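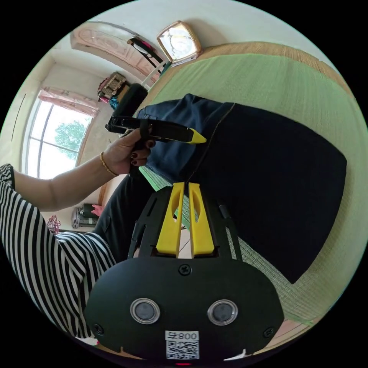 Black with yellow, and black with white stripes.

Can You Read the Bus Stop? Color Contrast on the Signs in Irkport
Project report by Joana Pinheiro
Group: Joana Pinheiro, Eduardo Fonseca, Catarina Ramalho
Supervisor: Dela Agbenyega

Why we picked this

I missed the bus to class so many times in my first semester that I started taking it personally. The stops in Irkport have these pretty gray signs with slightly lighter gray numbers on them, and when you're walking uphill with the low sun in your face you really can't tell a 3 from an 8. I complained about it in our design basics class, Eduardo said his grandmother just asks strangers, and by the end of the hour we had a project (thank you, Dela, for letting us switch topics so late!).

Our question was simple. If you keep the same sign, same size and same lettering, and only change the two colors, how much sooner can people read it?

What we did

We made four test signs out of foam board, painted with leftover Rokell wall paint from Catarina's parents' garage. The pairs were light gray on dark gray (the real one, more or less), white on blue, red on green and yellow on black. Red on green was my idea and I wanted to see how bad it could get. Pretty bad!

Then we set up in the parking lot behind the Ellura building, where there's a long straight walkway with almost no trees. People started at the far end and walked toward the sign until they could say the number out loud, and Eduardo marked the spot with chalk. We changed the number every time so that people in line couldn't cheat. We tested 60 people over the project, mostly students, plus a few parents and one very patient mail carrier.

We only tested in the late afternoon in June, from four o'clock on, so the light was pretty similar. I wish we had done mornings too, but see the section on problems. 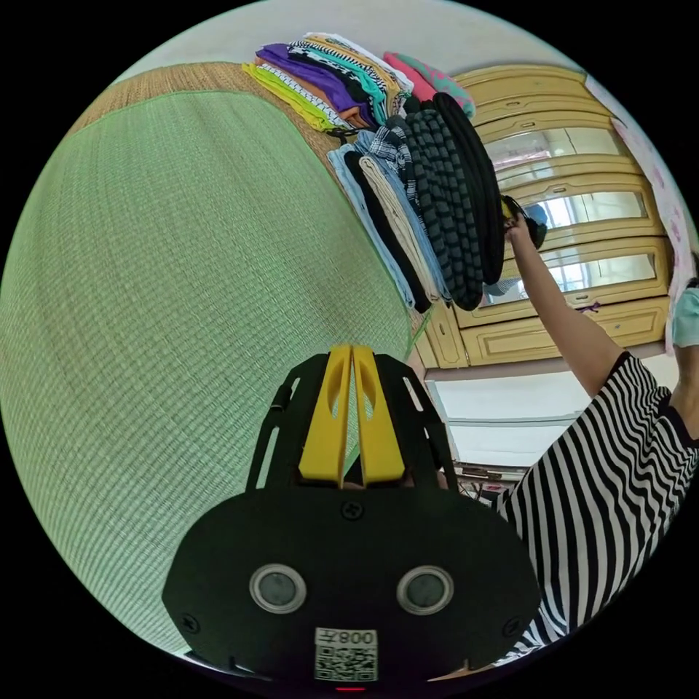 Yellow on black won, and it won by more than I expected. People called out the number while they were still way down the walkway, and a couple of them hadn't even put their sunglasses away yet. It makes sense once you start noticing the pair everywhere, on curve signs and wasps and the tape they put around wet cement. Look at how the two yellow fingers stand out against the black frames on both sides of them in the photo: you can follow the long oval slots near the tips with no effort at all, and that's the kind of edge we wanted our numbers to have. White on blue came second and was close enough that I wouldn't argue with a city that liked it better. Gray on gray was as annoying as I remembered.

We also asked everybody which sign they liked the look of, and 28 picked white on blue, more than any other pair. So the sign people read first wasn't the one they'd want outside their house. Catarina thinks that's the most interesting thing in the whole report and she may be right. Bernardo Bettencourt, who let us use the walkway, told us yellow on black made him feel like he was about to be towed.

Problems

The wind. Foam board is basically a sail, and the first afternoon was a total loss. We ended up clamping the signs to a clothes rack.

The paint was glossy for the yellow and flat for everything else, which we only figured out halfway through. Shiny paint could have helped or hurt depending on the sun, and we can't separate that out now. If somebody repeats this, please buy all of it in the same finish.

We also didn't ask about color blindness at the start. Two people brought it up themselves when they got to red on green. It should have been a question on our sheet, and next time it goes first.

What we'd change at the stops

Keep the poles, keep the shape, swap the colors. We'd also make the numbers fatter, but we didn't test that, so it's only an opinion. Eduardo painted a small model of the stop at Bisht Street both ways and it's on the shelf in room 28 if you want to squint at it from the door.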